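Soft blue pads or hard black ones for table clearing?
Board: Grippers and End Effectors

harketti_fan
Hello all. I am comparing two sets of finger pads for my hand-held grippers and I would like to hear opinions before I order more. The task is simple household work: take things out of a cardboard box, put them on the table, put them back. Plush toy, plastic packages, some cloth.

Set one is the blue pads. Set two is the hard black pads from Janditz. With the blue ones I lose fewer light objects, but I think they are wearing too quickly. My wrist camera is the wide one from Panyasiri.

pivot_and_pin
How many cycles do you have on the blue ones? "Too quickly" can mean anything.

harketti_fan
3205 closings on the older pair. I keep a counter in the controller. The newer pair has 696.

pivot_and_pin
Then I don't agree that it is quick. I change mine long before that. Hard pads live longer, yes, but you pay for it when the object is a thin plastic bag. They push it away before they hold it.

Mottle16
I have the opposite experience. I use the hard pads with a thin strip of silicone on the lower half and bags are no problem. The blue ones collect dust from cardboard, and after one afternoon they slide. Also, can you show how wide you open before you go to the box? Many people blame the pads when the approach is the problem.

harketti_fan
Good question. I open fully every time and come over the front side of the box. 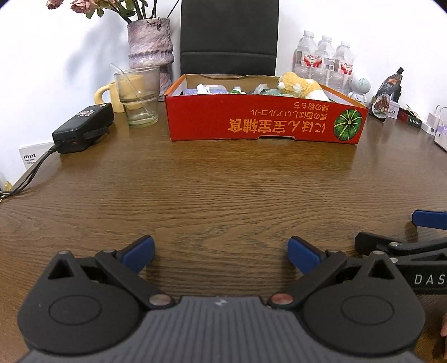 Blue pads, wide open, box on the far side of the table.

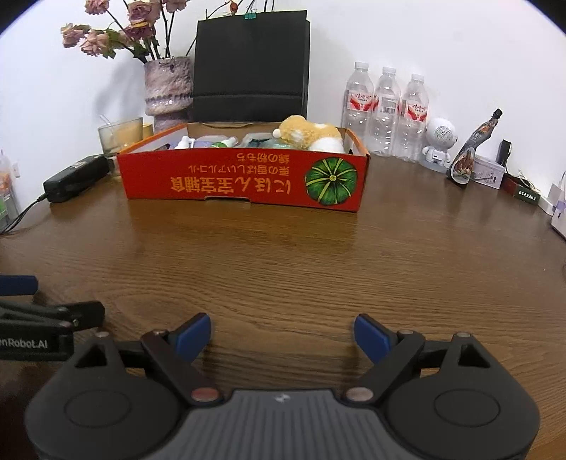 My doubt is about the opening. With a full opening I have a long closing time, and the two fingers do not always touch the object at the same moment. The first finger then moves the toy before the second one arrives. I tried to start from half open and it was better for the plush toy, but worse for the packages, where I need the space.

Mottle16
So it is the approach, as I said. Full opening for a toy is too much. Tilt the wrist a little and use the wall of the box as a stop. Then the first finger cannot push the toy far.

pivot_and_pin
Using the wall as a stop is fine with cardboard until the whole box begins to travel. I would not teach this habit to anybody who collects data, you will see it later in the policy.

Mottle16
Put tape under the box. I never had one travel.

clult_bench
I have the Clultberg arm with the same kind of parallel problem. In my case one finger was late because the screw of the link was loose, only a small part of a turn. Before you buy anything, close the gripper slowly on a pencil and look which side touches first. If it is always the same side, it is mechanical and new pads will not help you.

harketti_fan
I did the pencil test now. With the older gripper the left side is first every time. With the newer one it changes. So I will tighten the links and repeat both sets with the same opening, 16 tries for each object.

pivot_and_pin
Wash the blue pads with soap before, otherwise you compare dirt with clean. And please do not use alcohol, it made mine stiff.

Mottle16
Alcohol is fine on my pads, I do it every week. But mine are the black ones, so maybe it is different.

harketti_fan
Soap then. I will write the numbers in this thread when I have them, probably in May.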